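Posted in Equipment, August
By Thịnh Hà

Citano G2 parallel gripper – open day unit

The G2 is the two-finger gripper we had running at the Kornport open day. A lot of people asked for the details afterwards so they're on this page now, along with what went on at the stand. Demo slots still open on Friday, see end of page.

What you get. Gripper, wrist plate, one set of flat fingers, cable, the simulator package. Fingers swap with four screws. Control box sold seperately, or use your own if it talks to ours – ask first.

Part no. 310. Lead time 11 working days if in stock at McIver, longer from the factory. No minimum order.

The simulator is what most visitors wanted to see. Same controls as the real gripper, same open and close commands, household rooms instead of a bench. Handles, bars, doors, drawers. You pick a room, pick a task, drive it yourself or load a policy and watch. Tsung-han Lu ran the screen all morning and took requests from whoever was standing there. Cabinet and appliance tasks were the popular ones. View from just behind the gripper, fingers either side, target up ahead. Takes a minute to get used to. Kids got it faster than the engineers did.

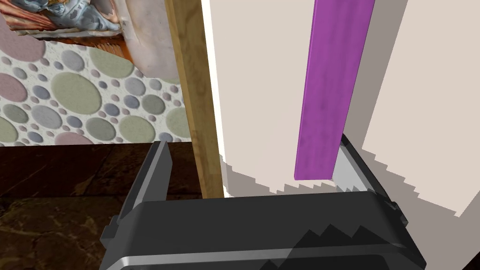 Textures and colors get shuffled between rooms. Walls, floors, handles, all of it. Yasir Magsi had this question maybe more than any other: why does it look so odd? Short version – a policy that has only ever seen one gray handle on one white door tends to learn the gray and the white. So we mix it up. You can turn shuffling off in settings if you want a plain room for a customer demo. Shadows can be set to low, medium or high. Low is blocky but quick on an ordinary laptop. We ran low most of the day.

Running order on the day, for those who missed it:
Doors at 10. Simulator stand open all day.
Hardware bench from 11:30, Kazuhiro Morikawa. Finger changes, force settings, questions.
Afternoon, policy training talk in the small room. Standing only by the end, sorry about that. Bigger room next time.

Best run of the day was 81 tries on the same door task, same policy, new textures every time. Log is in the download if you want to go through it. Includes the misses. Most of those were the approach – fingers a little too far over, closing on one side of the handle. Slower approach speed helps. So does starting farther back.

Stuff people asked at the bench:

Can it hold a glass? With the soft pads, yes. Pads are extra.

Does the simulator need the hardware? No. Runs on its own. Licence is per seat.

Can we load our own kitchen? Yes, if you have the models. Birnadmont did theirs in a couple of weeks. Send us a sample file before you start, the scale trips everybody up.

Is the finger shape fixed? No. Drawings are on request, print or machine your own. Keep the mounting face flat.

Open day price is held till the end of the month. 200 off the gripper and simulator bundle, mention the stand when you write in. Doesn't apply to spare fingers or pads.

Friday demo slots are 9:30, 1:00 and 3:15. Bring your own part if you like, nothing sharp. Akihiko Hosoda is doing the bookings, so write to him and not to the genral inbox, it's backed up. Parking is round the side.

Contact: Akihiko Hosoda, Citano demo desk | Copyright Citano | Back to top

We use cookies to remember your region and basket. Accept | Settings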